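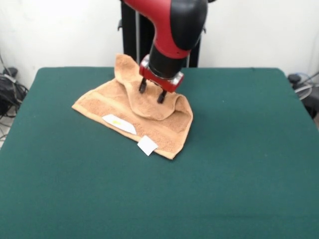 Towel Folding Tips – Doolan Robotics Club

Use terry cloth for practice. The loops give the fingertips something to hold, and a raised fold is easier to grasp than a flat edge.

Cover the table with felt and pull it tight before the first run.

Lower the arm in 100 mm steps, then slow down for the last 70 mm.

Wash new towels once, without softener. Shake out lint outdoors.

Coil spare cable on the floor, clear of the table legs.

Log each attempt under the towel's number – failed grasps too.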